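4. Repair habits and the life of office computers

One of the happiest surprises of this study was how long an office computer can last when the people near it are willing to open the case. We followed 88 desktop machines in two towns, Grirdale and Finwood, and asked their users to keep a plain diary of every fault, fix and part swap. The diaries were a joy to read! Many ran far past the short notes we had asked for, with side remarks on noisy fans, missing screws and the smell of old dust.

The two towns differ in how repair is paid for. Grirdale sends its machines to a shared workshop, Surnen, which charges a flat fee per visit. Finwood leaves each office to find its own help, and in most cases that means a coworker with a screwdriver. We expected the workshop to come out well ahead. The gap was much smaller than that, and in 20 of the Finwood offices the typical machine was older than anything in the Grirdale sample.

Most entries concern memory, drives and power supplies (Figure 3 shows a part of the machine that users told us they would rather leave alone).

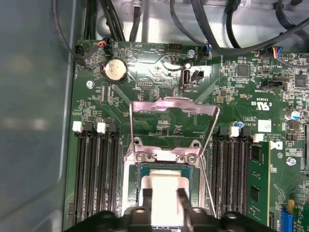

Figure 3. Processor socket on a desktop motherboard, with the load plate open.

Fear of the socket came up again and again in our talks with users. People who would happily replace a drive over lunch told us they would never touch the processor, and several machines were retired for that reason alone. Stojanovska found the same line between "safe" and "scary" parts in his earlier work on home sewing machines, and we were thrilled to see it hold so well in a new setting.
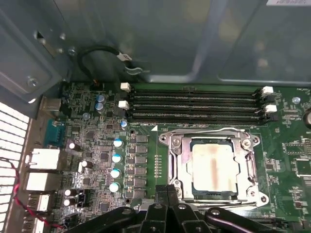
What moves the line is company. In the 7 offices where two or more people shared repair duty, entries for processor and cooler work were common, and their tone was relaxed, even playful. Cuesta suggests calling this "borrowed nerve," and we gladly take up the term here. It also fits the Cù diaries, a smaller set kept by a school over one winter, where pupils worked in pairs.

Across all 1,230 entries, the strongest link with machine age was the number of people who had ever opened the case. Budget came a distant second. We return to the question of training in Section 5.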